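Milbridge Perennial Diary – README

Hello, and thank you for opening this file before opening the data. I know how tempting it is to go straight for the spreadsheet, and I have done it myself many times with other people's work, usually to my cost.

What you have downloaded is a record of when hardy perennials came up, flowered, were cut back and (sadly, in a fair number of cases) died, in gardens in and near Milbridge. It began as the back pages of my own garden notebook. Then my neighbor over the fence asked if she could add her hardy geraniums, then her sister wanted her asters in, and by the second spring I was typing up other people's envelopes at the kitchen table with soil still on them. If you garden in a cool, wettish place with heavy ground, I hope you will find something in it for you. If you garden on sand by the sea, you are very welcome too, but please read the part on soil further down.

What's in the download

diary.csv is the main file, with 3,038 rows. Each row is one visit to one plant on one day.
plants.csv lists the plants themselves, 300 of them, each with its own number. The number stays with the plant for life, even if it gets dug up and moved to another bed.
gardens.csv has one line per garden: soil, slope, which way it faces, and whether it gets any shelter.
notes.txt holds the longer remarks that would not fit into a column. Do read it. It is the best part.

The columns in diary.csv

plant_id – the number from plants.csv.
garden – a short code, such as HAM2 for the second garden on the Hamel side of the river.
week – the week of the year, counted from the first of January. I went with weeks because many of us only get out to look properly every few days, and a date to the exact day would have promised more than we could give.
stage – one of: asleep, nosing, leaf, bud, first flower, full flower, going over, cut back, gone. "Nosing" is my mother's word for the moment when the tips just show through the soil, and I have never found a better one.
height_in – height in inches, measured to the top leaf and not to the top of the flower stalk. Left blank if the person didn't have a ruler on them.
deadheaded – yes, no, or partly.
fed – yes or no, meaning any feed at all since the last visit. What kind of feed is in the notes when we know it.
slug – a score from 0 to 4. Zero means clean leaves and 4 means you would be ashamed to show it to a visitor.
remarks – anything short.

Of all the rows, 2,192 have a height filled in. The rest are still perfectly good for flowering times, so please don't throw them out the moment you see a gap.

How the visits were done

Each gardener chose their own plants, which I'm afraid means that favorites are well covered and dull things are not. There is a great deal about phlox in here and hardly anything about bergenia. I asked everybody to look at the same plants each time, to write down what they saw before they did any tidying, and to record a dead plant as dead, even when it was a present from somebody. That last request caused more trouble than the other two together.

Stages are judged by eye. We settled on calling it "full flower" when at least half the buds on the plant are open, and "going over" when there are more brown heads than fresh ones. With things like astrantia, whose old flowers hang on looking respectable for weeks, you have to use your judgment, and two people will not always use it the same way. I compared notes with several of the gardeners on the same clump and we were mostly within a week of each other, which I was pleased with.
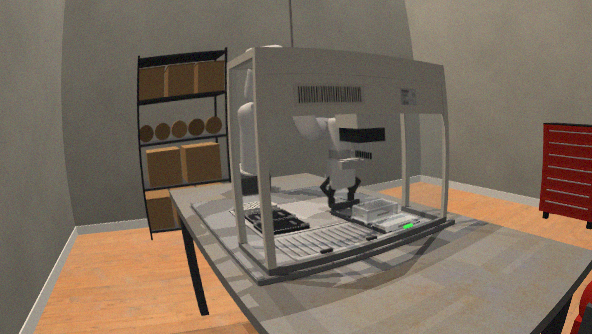

Despina Preda wrote to me after the first version went out, saying that she liked the stages very much but that "cut back" was hiding two different jobs. In her garden she gives the catmint and the hardy geraniums a hard chop in midsummer to get a second flush, and she wanted to know why that should carry the same label as clearing dead stems at the end of winter. Anybody working out the average cutting-back week, she said, would land somewhere in the middle, at a time when no sensible person does either.

She was quite right, and I had fallen into the trap myself when I made my first little chart. The label is still the same, so that the old rows would not need redoing, but there is now a rule you can use. Any "cut back" before week 10 is winter clearing, anything from week 22 to week 32 is a summer chop, and whatever falls after that is an autumn tidy. The few that lie outside those weeks are explained in notes.txt.

Soil and weather

Nearly all the gardens are on clay. The ones up on Muria Hill have a bit more stone in them and drain faster, and you can see that in the survival of anything from a warm country. The plants that rot with us in a wet January sit up there quite happily. So if you are hoping to learn whether a certain salvia is hardy, please look at gardens.csv before you decide, as the cold is only half the matter and wet feet are the other half.

I have not put any weather figures in. I started to keep them, and then the rain gauge cracked in a frost, and I did not trust what I had. Your nearest weather station will do the job much better than my back step.

Things I would be careful with

Names. People write down what was on the label when they bought the plant, and labels get swapped at plant sales. The genus can be relied on. The variety is only as good as the label, and where I had my doubts I put a question mark after it.

Late starters. Some plants are down as "gone" in April and then turn up as "nosing" five weeks later. I have left these as they were written. Hardy hibiscus and balloon flower are the worst for it, and it may save somebody from digging one up too soon.

Slug scores. These run higher in the gardens of people who mind about slugs. Compare a garden with itself from year to year, and don't set one garden against another.

The Fivilau rows. Everything with a garden code starting FIV came out of the old Fivilau nursery beds, where the plants grow in rows with no shade and get watered from a hose. They flower earlier and stand taller than the same plants in a mixed border. I leave them out when I am looking at ordinary gardens, and put them back in when I want to know what a plant can do with an easy life.

Using it and adding to it

Use it for whatever you like: your own planning, a school project, a talk to the garden club. If you print any of it, a mention of the Milbridge Perennial Diary would be kind. I would ask you not to try to work out whose garden is whose. The codes are not much of a disguise in a place this size, but people were generous with their failures and I'd like them to go on being so.

New gardens are welcome. You need only a handful of plants and the patience to look at them through one whole year, winter included – a page of "asleep, asleep, asleep" is every bit as useful to me as a page of flowers. Copy the column headings, fill in what you can, leave the rest blank and send it over. Handwriting is fine too, so long as your sevens don't look like ones.

Still to do

Split the peonies into tree and herbaceous.
Check heights for HAM4, where I suspect a tape measure in centimeters.
Type up the second box of envelopes.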